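Pre-start site check, roof and facade inspection, Welthorpe depot
Form 329 rev June
Filled by: Hawi Gashaw
Checked by: Mebrat Gebru
Weather: overcast, gusty from the west, dried out by lunch

Comments go under the item. If it's a No, say what you did.

SECTION A. ACCESS AND GROUND

A1 Site contact told we're on site. Yes
Gadisa at the gatehouse. Wants a call when we leave as well, not just when we get here.

A2 Exclusion area taped and signed. Yes, after a fix
Tape was short on the north side. Used bunting from the ute. Need two more rolls, have asked before.

A3 Take-off and landing spot level, clear of loose stuff. Yes
Gravel near the bin bay, so moved to the concrete apron. Swept it.

A4 Overhead lines, aerials, guy wires noted on sketch. Partly
Old sketch is the 2021 one and doesnt show the new aerial on the west parapet. Pencilled in. Somebody please redraw it properly.

A5 Public footpath managed. Yes
Natnael on the path side. School lets out at 3, we were down before that.

A6 Parking not blocking hydrant. Yes

SECTION B. ROOF ACCESS (only if going up)

B1 Fixed ladder inspected, tag in date. No
Tag unreadable. Didn't use it. Went up the internal stair.

B2 Hatch opens freely and latches back. Yes
Stiff. Latches, but give it a proper tug before you trust it.

B3 Skylights marked and covered. No
Six skylights on the lower roof, old fibreglass type, same colour as the sheeting. Did not walk the lower roof. This was raised last visit too. Gadisa says covers are ordered. Nobody goes on that roof until they're fitted.

B4 Anchor points tagged. Yes, four of five
Fifth has surface rust at the base. Taped off, reported.

B5 Edge protection. N/A, stayed behind the plant screen

SECTION C. AIRCRAFT

C1 Airframe, arms, landing gear. Yes
Scuff on rear left leg, old one, already in the log.

C2 Props, no nicks, seated and locked. Yes
Swapped one. Nick near the tip, could feel it with a fingernail. Old one in the scrap tub, not back in the case thanks.

C3 Batteries. Yes
Four packs, one slightly puffy so left in the tin. Label it QUARANTINE when back at the office. Still on charge count from Draslow job, the count sheet hasn't been updated.

C4 Memory card in, formatted, spare carried. Yes

C5 Compass and home point. Yes
First try failed on the apron, reo in the slab I reckon. Walked over to the grass, fine there.

C6 Return height set above tallest obstacle. Yes
Was still set from the Rerklow job, which is way too low for here. CHECK THIS EVERY TIME.

C7 Firmware same on aircraft and controller. Yes

SECTION D. CREW

D1 Pilot licence sighted. Yes, Mekdes Kumsa

D2 Spotter briefed, hand signals agreed. Yes

D3 Radios charged, channel agreed. Yes
Natnael's cut out twice. Replaced battery at 20 percent. Carry a spare.

D4 Hard hats, vests, glasses. Mostly
One visitor with no glasses. Sent back to the gatehouse for a pair.

D5 First aid kit in date. No
Eyewash expired. Replacement on order, borrowed the gatehouse one for the day.

SECTION E. OFFICE AND BENCH

E1 Walkways clear of bags and leads. Yes
Negussie crates moved out of the hallway finally.

E2 Power boards not daisy chained. No
Two were, behind the plotter. Seperated them.

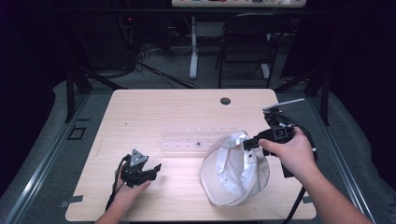 Worktop, hand tools and cable.

E3 Leads on and off benches kept tidy. Yes

E4 Charging tin shut, nothing stored on top. Yes
Was a jacket on it first thing. Moved.

E5 Extinguisher reachable, gauge in green. Yes

E6 Chairs, stools sound. One wobbly, red tagged

SECTION F. CLOSE OUT

F1 Tape and signs down. Yes

F2 Footage copied to two places before card wiped. Yes
Folder 716. Facade set is complete. Gutter set is short on the east run, gusts got up and Mekdes brought it down early, right call. East run to be reflown.

F3 Any near miss. Yes, minor
Magpie took an interest on the second flight. Came down, waited, went again, no contact.

F4 Open items
Skylight covers (Gadisa)
Ladder tag (Gadisa)
Rusty anchor, needs a rigger to look
Eyewash (Hawi)
Redraw sketch (Mebrat)
Bunting tape, two rolls (whoever is at the supplier next)
Puffy battery to disposal (Natnael)

Reviewed Friday, MG. B3 stays a No until I've seen the covers on myself. Add the return height note to the front page of the form, second time its been caught. East run can go ahead from the apron but do the compass on the grass.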